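Lornach Ribbon Garland Kit

Product group: Craft kits, home and seasonal decoration
Item number: 273
Sold by: Bokent

The Lornach kit is for making a fabric garland for a shelf, a window or the rail of a staircase. You tie the strips on the cord by hand, so no sewing machine and no glue gun is needed. It suits a beginner, and older children can do most of it with an adult near.

In the box you find cotton strips already cut, a jute cord with a loop at both ends, 6 wooden beads, 2 hooks for the wall and a printed sheet with the steps. The strips come in one colour set per box. At the moment we have Naner (cream, rust and dark green) and Arboleda (white, grey and soft blue). Please choose the set before you put the kit in the basket. We cannot mix the sets. 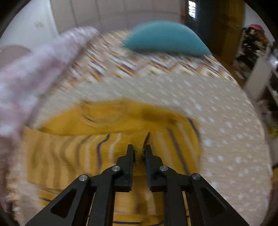
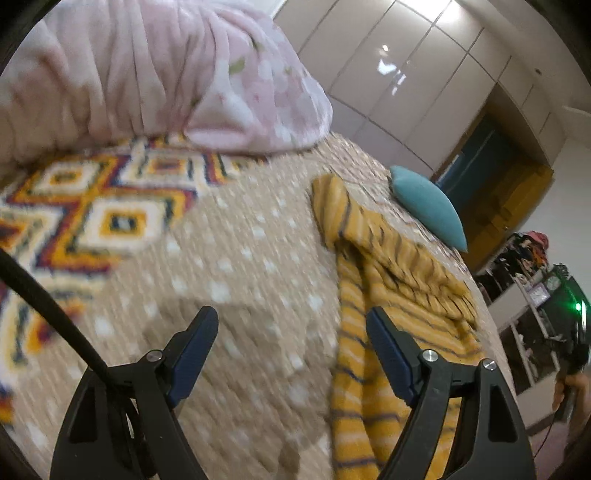 Bedding in both pictures, with a yellow striped shirt in the first one.

How to make it

Press the strips with a warm iron if they are folded from the post. Hang the cord between two chairs, so that it is tight and you have both hands free. Fold a strip in half, put the fold behind the cord and pull the ends through. Push the knots close together for a full garland, or leave a finger of space for a lighter one. The beads go on the cord before the first strip, three at each side.

One box contains 50 strips. If you like a very thick garland, we advise to order a second box in the same set and use all the strips on one cord.

Care

The strips can be washed by hand in cool water. Take the beads off first. Dry flat, out of strong sun, as the rust and the green can become paler. Do not hang the garland over a fireplace in use or near candles.

Delivery and returns

Orders placed before 2 p.m. leave our store the same working day. Unopened kits can be sent back. When the cord is already cut or knotted we cannot accept the return, but please write to us if a part is missing and we will send it without cost.

The Arboleda set is sold out until March. Naner is in stock.

See also: spare jute cord, wooden beads in bags, wall hooks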